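Breakfast for One: a report on plating and serving in a shared student kitchen

Gromuritz House, ground floor kitchen
Submitted 2022-07-09

1. Background

The ground floor kitchen at Gromuritz House is used by first and second years who mostly cook for themselves. Our project looked at one meal, fried egg on toast, and asked how the choice and placing of dishes affects how easy it is to serve and eat. We picked this meal because it was the most common hot breakfast in the food diaries we collected. Out of 365 diary entries, 261 mentioned toast in some form, and eggs were the usual thing to go with it.

We did not set out to improve the recipe. We were interested in the last few minutes, when the food is ready and somebody has to find a plate.

2. Method

We made the same breakfast 30 times over the term. The bread was ordinary white sliced, toasted on the middle setting. Eggs were fried in a little oil over a medium heat until the white had set. The dishes came from two sets left in the kitchen cupboards, which we called Jardine and Uvero after the cupboards they were kept in. For each round we noted the dishes used, how long serving took and whether anything had to be moved or wiped up afterwards.

Spare toast was treated in three ways: left in the toaster, put on the same plate as the egg, or stood in a bowl next to the plate. The third arrangement was added after the first week, when one of us did it without thinking and it went well. 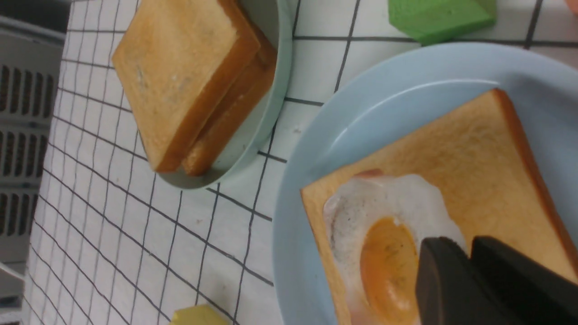 Figure 1. Egg on toast on the blue plate, with the spare toast in the green bowl.

3. Results

The bowl arrangement was the quickest to serve, with the average time down by 20 seconds compared with putting everything on one plate. Slices leaning in a bowl also let some air get between them, and testers said the toast stayed crisper – although we only have their word for this, as we had no way to measure it.

Plates with a slightly raised rim were preferred to flat ones. Runny yolk stayed on the plate in every round where a rimmed plate was used. The egg slid off the toast four times in total, always when the slice was carried across the room after the egg had been put on it. Plating at the table avoided this.

Leaving toast in the toaster was the least popular choice. It went dry, and people forgot about it.

4. Problems

Our eggs were bought from the Funik shop in two batches and the second batch was larger, so the later rounds are not strictly comparable. Timing was done by hand. We also stopped for a week in the middle because the hob was being repaired.

5. Further work

We would like to repeat the rounds in August with brown bread and a proper toast rack, if the kitchen can be booked – the summer residents have priority until then.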